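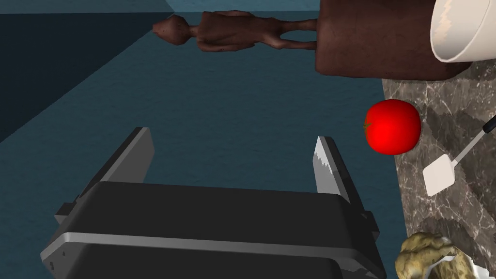

Fig. 1. Blue floor.

Reading time: 2 minutes

Section 2. Mixing and putting on the first coat

Read section 1 first if you skipped it. You need the primer on and dry overnight before any of this. The Anditz kit is a limewash, so it goes on thin, looks wrong for a day, then comes up paler. Don't judge it wet.

Have ready: the tub, the colour sachet, clean bucket with a lid, the block brush from the kit (not a roller), dust sheets, goggles, gloves, old clothes, a spray bottle of plain water.

CAUTION: Lime burns. Goggles on before the lid comes off, not after. Splash in the eye, rinse with plenty of clean water straight away, keep rinsing, get medical help. Keep children and pets out till the wall is dry.

Mixing

1. Lift the lid. A bit of water standing on top is normal. Don't pour it off.
2. Stir from the bottom with a flat stick till no lumps. Slow. Fast stirring puts air in and you'll see the bubbles later as pinholes.
3. Tip the colour sachet into a jug with 100 ml of cold water. Stir to a smooth paste.
4. Add the paste to the tub. All of it. Scrape the jug out.
5. Stir again, leave ten minutes, stir again.
6. Thin with cold water to the consistancy of milk. Full-fat not skimmed. If it holds a peak on the stick it's too thick.

Note: using more than one tub? Mix them all together in the big bucket now. Two tubs mixed apart will never match, even from the same batch. Also write the batch number inside the back cover, you will want it for touching up.

Note: the Salehi range of colours are stronger than the rest. Half a sachet gives the shade on the card, whole sachet is nearly double. Try it on lining paper and leave to dry before you commit.

Before you start the wall

Heating off a couple of hours ahead. Windows open a crack, no direct sun on the wall, no fan. Limewash that dries too fast goes chalky and comes off on your sleeve. Best weather is dull and mild, September is good for it. Frost forecast, leave it for another week.

Cover the floor right up to the skirting and tape the sheet down. Cover any stone as well, polished or not. Lime marks some stones and they don't forgive. Marble and limestone are the worst, don't use vinegar or any acid cleaner on a splash, just water, blot and carry on.
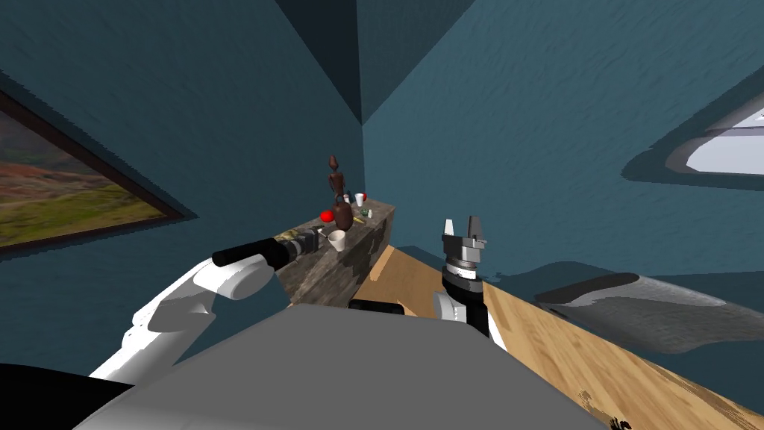
Same goes for taps, hinges and window furniture. Cling film round the awkward bits, low-tack tape on the edges. Pull the tape before the last coat has fully hardened or it'll take a strip of wash with it.

First coat

1. Mist the wall with the spray bottle. Damp to the touch, no runs. Only as much as you can paint in five minutes.
2. Load the brush a third of the way up the bristles. Knock it on the side of the bucket, don't wipe.
3. Start at a top corner. Cross strokes, short, all directions. No long straight pulls, they show.
4. Keep a wet edge. Work across and down in a loose diagonal, never stop in the middle of a wall. Phone off. Tea later.
5. Stir the bucket every few minutes. The colour sinks and the last foot of wall will be darker if you dont.
6. Corners and the ceiling line: small brush, feather out a hand's width, then go straight over with the block brush while still wet.
7. Runs: brush out at once. Half-dry runs, leave them alone, deal with it next coat.
8. Lid on the bucket. Rinse brush in cold water. Leave the wall 24 hours.

CAUTION: don't tip leftover wash down the sink. It sets in the trap. Let it go hard in the tub and ask your local tip what they'll take.

Streaks and clouds

Some movement in the colour is how limewash looks. Waves, soft patches, bit darker in one place than another, all fine. Hard lines aren't fine. A hard line means the edge dried before you got back to it, and a second coat will soften it but not always lose it. Dark blues and greens show it most. 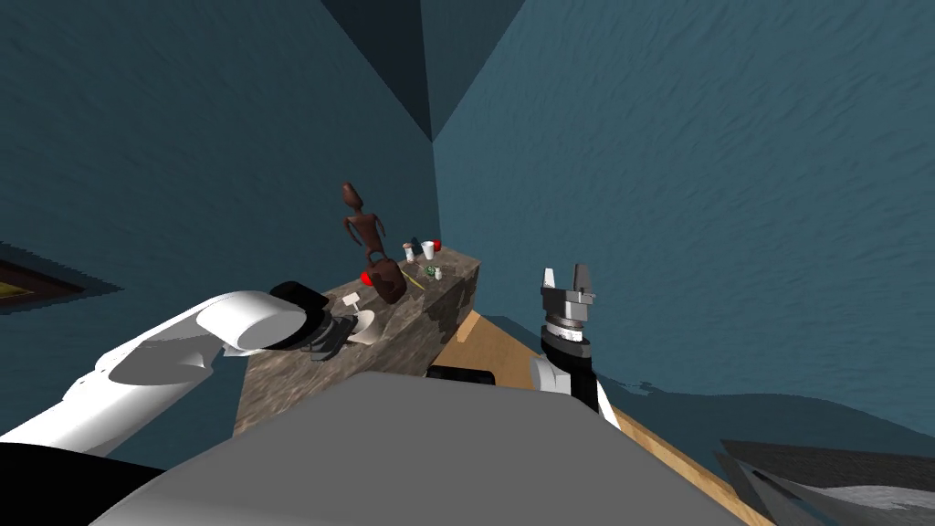
Bernadette Keogh: did two walls of ours in the Gandolthorpe blue and the join in the corner came out as a dark stripe top to bottom. Second coat made it worse. What sorted it was doing one wall, letting it dry right through, then the other, and hardly any wash on the small brush.

Yes, do that. One wall at a time with strong colours. The stripe is a double helping of wash where both walls overlap. If you already have one:

1. Let it dry two full days.
2. Rub the stripe lightly with a dry cloth. Mask on, goggles on.
3. Mist, then one thin pass with the block brush, wash thinned by half again.
4. Stop. Leave it overnight before deciding on more.

Powdery when dry? Wall was too dry or the mix too thick. Brush off the loose, mist well, go again thinner. Second coat and sealing are in section 3, don't seal over a first coat.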